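Trellow celebrity desk: where we are in August

Hi Augustina,

You asked for something you could read over a coffee instead of another spreadsheet, so I'm keeping this loose. The numbers are in here, I promise, just not in a table.

The short version is that we're in decent shape. We planned on 100 episode recaps and celebrity features by now and we've put up 121, mostly thanks to Ainhoa Pastor, who took on the whole second season of Gustard Sisters on top of her own column and somehow stayed cheerful about it (her recap of the lake house reunion is still the most read thing we've ever run!). Newsletter sign-ups are slower. We said we'd get the open rate to 60 percent and it's sitting at 42. I think the subject lines are too cute, and Aurelio Vallejo thinks we send it too early in the day. We're trying 4 p.m. for the rest of the month to see who's right.

The podcast is the part I'm happiest with. Alun Owen had never hosted anything before your grant came through, and he's turned out to be a natural at getting former contestants to talk about what came after – the sponsorship deals that dried up, the weird year of nightclub appearances, going back to dental school. Six episodes are out and two more are being edited.
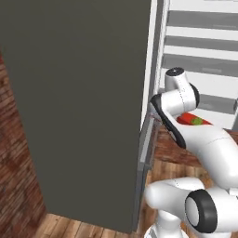
The one that got the most mail was with Rocío Lorente, who finished third on Herrero House and now sells real estate. She told Alun she'd signed away the use of her own nickname, and listeners went a little wild over that. We had a lawyer listen before it went out, and that came from the legal line, which is now nearly used up. I'd like to move some money over from travel, if you're okay with it. We only made one of the three trips we planned, and people seem perfectly willing to talk over video.

Now the stuff that isn't going well. The fact-checking is too slow. We had to correct two stories in the spring, one about a breakup that was really just a vacation and one where we got a kid's age wrong, and since then every family item waits for a second reader. I stand by that rule, but it means we're sometimes a full day behind Gillus on the same gossip, and readers notice. A part-time second reader would fix most of it. I've got a rough cost worked out and can send it whenever you like.

Still to do before the next payment: the last two podcast episodes, the reader survey, and the guide for freelancers on covering celebrity kids (Ainhoa has a draft, it's good, it's way too long). Call me if any of this needs more detail, mornings are best.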